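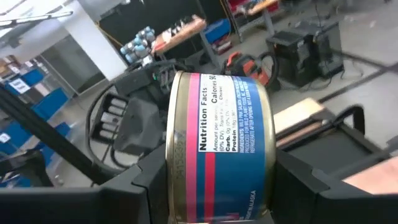 Unai Ibarra wrote:

Hi all, I read the Skusia rules again last night and I still think we're making the shelf task harder than it has to be. The sheet says cans have to end up standing on the plank, it doesn't say they have to end up on top of each other. Why not set them side by side and skip the stacking? We'd lose the height bonus but we'd finish. Also, are we still on the slow speed setting? At slow speed I don't see how we get through a run in 75 seconds per can. And did anybody ever settle which cans we bring, or do they hand them out?

Hi Unai, hi everybody,

Okay, I'll take these in the order you asked, more or less, and then there's a bunch of other stuff at the end that people need to read before the next club night (especially the freshmen, please scroll all the way down!).

Side by side or stacked

I get the temptation, I do. But the plank isn't that wide once you leave room for the fingers to open, and the fingers need a lot of room. I measured it with Goicoechea's old layout template, and after a few cans in a row the gripper starts elbowing the neighbor every time it lets go. Stacking gets us out of that. You come down from above, you open, you go straight back up. The bonus is nice too, but I'd want to stack even if there wasn't one.

What I'd be happy to do is a mix. Tall stack on the left, short one on the right, and if the tall one gets wobbly during a run, whoever is driving just switches over and keeps going. We can write that down as the plan so there's no arguing with the clock running. The rules let us bring up to 13 cans and I'd rather place fewer and have them all still standing when the judge walks over.

Speed

Yes, still slow. I know. We did try the middle setting and the arm was fine with it, it's the wrist camera that isn't. As soon as anything moves quickly near the fingers the view turns to stripes and whoever is driving from the screen is guessing.

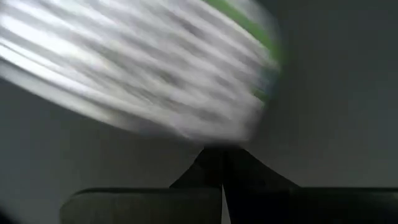
Wrist view at the middle setting. White streaks, one green edge, two fingertips.

So before we go faster I want to shorten the exposure and see how much light we need to make up for it. Bellex lent us a pair of lamps last July and they're still in the closet if somebody tall could get them down. If that doesn't do it, we can drive fast on the long moves and drop back to slow for the last bit before the fingers close, and the side camera can cover the fast part. That's more work in the script but not a crazy amount. I could do it in an evening if someone sits with me and keeps me from redesigning everything.

For what it's worth, 75 seconds is less scary than it sounds. Most of our lost time is at the pickup, where people hover and fuss and second-guess the angle. Commit to the grab! If it's bad, put it down and grab again.

Which cans

We bring our own, full and sealed, with the labels on. I asked twice and got the same answer both times. Mixed sizes are allowed, so please practice with the wide tuna ones as well as the salmon, they feel completely different in the fingers. The wide ones want to come in dead level or they catch on the rim of the one underneath. Read the weights off the labels and put them in the sheet too, I've got the red Circle Hook down as 4.5 oz and the rest of that column is mostly blanks.
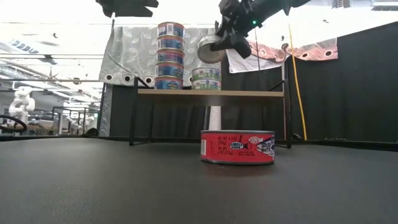

Stuff for the next club night

Recording. We said 300 recorded placements before we let anyone touch the training script, and I'm sticking to that – the Monau team told us they started with way less and spent the rest of the semester wishing they hadn't. Failed ones count if you label them as failed. Don't delete them!! I'm looking at the folder right now and there are gaps in the numbering, so somebody has been tidying.

Teams. We're 4 to a team, two driving and two resetting the table, and you swap halfway. If your team is short, write to me off list and I'll shuffle people.

Hands. When the arm is powered, the reset people wait for the driver to say "clear" out loud. A nod doesn't count. I've been guilty of this one too.

Cables. Please coil them when you're done. I tripped twice.

Registration form. Unai, can you send me the one you filled in? I have a version with the wrong club name on it and I don't want to submit two.

I'll be there from 6 pm and can stay late if people want extra driving time. Oh, and if whoever has the spare fingertip pads could bring them back, the right side is getting slick and I'd like to swap both at once.

Demetrio Moya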